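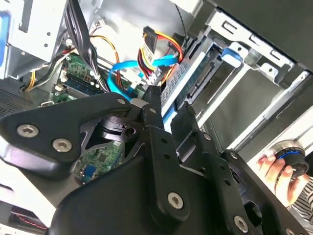
2 min read

Desktop refurb, progress to June 11, 2021
For: Svitlana Polishchuk, Gallholm Fund
From: Desta Berhe, Yimer Reuse Workshop

Short one this time, the full accounts come with the final report.

Where we are. 386 towers through intake out of the 1,000 in the grant. Behind plan, I know. The May delivery from Virklow came in mixed, office machines and old drafting workstations on the same pallets, and sorting took most of a week. Kidus has the sorting down to a routine now so the next load should go quicker.

Strip and check. Side panel off, memory out, processor out, then look over the board before anything new gets bought for it. Socket pins are the main thing. Bent pins = board goes to parts, no arguing. Drives get pulled first and go to Austra for wiping, she keeps the log by serial number and you can have a copy whenever.
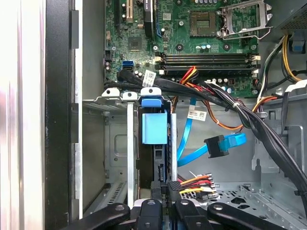 Cables are slower than we budgeted. Most of these towers have the leads tied up in one fat bundle and if you cut the ties to get at a single connector you then have to redo the lot or the panel wont close. We now leave the bundle alone unless a lead tests bad. Saves a good bit of time per machine. Labels stay on the cables too, Selamawit uses them to match spares.

Money. 2,069 spent so far on memory, thermal paste, coin cells and zip ties. Processors we are mostly moving over from the scrapped boards, so that line is underspent. Would like to shift what's left into drives if you're OK with it, need a yes or no before we order from Rametti.

Graphics cards. Didn't plan for these. Some of the workstations have them, and the schools on our list don't need one for basic use. Proposal is to keep them for the two media rooms and test them seperately.
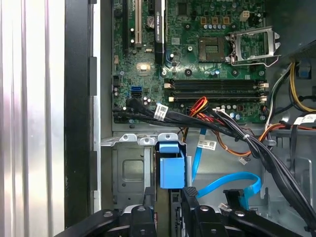
Open tower with the CPU socket and memory slots empty, NVIDIA Quadro card still in its slot.

Problems. Storage, mainly. Stripped towers waiting for parts take up to 2 bays and we only have the one bench with decent light. Also short on side panel screws, silly but true.

Next. Finish the workstations, start on memory refits, first handover list to you once Austra signs off the wipe log. Please send the answer on the drives budget to me and copy Kidus Wolde, he places the orders.

Desta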